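Painting a Tired Old Tabletop (and Maybe the Wall Behind It)

Posted 09/09/2018

My mother painted everything that stood still long enough, and I'm afraid I have turned out just the same. So when the letters started coming in this summer about worn-out tables and workbenches, I was delighted, and I'll try to put all my answers in one place. Get yourself a cup of coffee, as I do go on a bit!

Start by washing the top, and I mean really washing it. Years of hand cream, cooking oil and furniture polish sit in that old finish, and fresh paint will slide right off them. I use warm water with a good squirt of dish soap, then a clean rag and plain water, and then I leave it alone overnight with a window open. If there was ever wax on it, wash it twice.

Next comes the sanding. You aren't trying to get down to bare wood, only to take off the shine so the primer has something to hold on to. I like 160 grit for this, wrapped around a cork block, and I go along the length of the top in long easy strokes. Wipe up the dust with a damp cloth — the vacuum alone leaves more behind than you'd think.

Now for color, the fun part. I have a great weakness for green on a work surface. It's easy on the eyes for sewing and mending, white thread shows up nicely on it, and a matte finish doesn't throw the lamp back in your face. 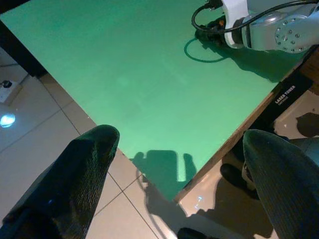

Felicja Bednarek wrote in to say that matte is all very well until somebody sets down a cup of tea, and that she now puts a clear flat topcoat over everything or she'd be scrubbing rings until Christmas. She's quite right, and I should have mentioned it sooner. Put on 2 thin coats of the clear, and let the first dry all the way before you even look at the second.

As for the paint itself, use a small foam roller and keep your coats thin. Thick paint stays soft underneath and you'll find the print of your sewing machine in it next April. After the last coat, wait a full 7 days before you put anything heavy on top (I know, I know, I've cheated too, and I still have the dent to show for it).

If you've got paint left over, think about the wall. A panel in a bright color wakes up a plain gray wall wonderfully, and it's so much less work than painting the whole room. Paint it lying flat, edges first and then the face, and hang it once it has dried hard. Do find the studs before you drill!
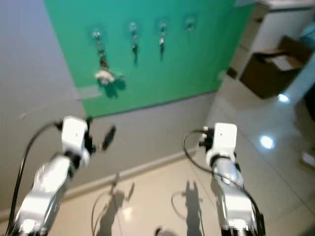 Bright green panel on a light gray wall.

Store what's left in a small glass jar, filled nearly to the top, with the color name and the room written on the lid. Mine live on the cellar shelf, well away from the furnace and the frost.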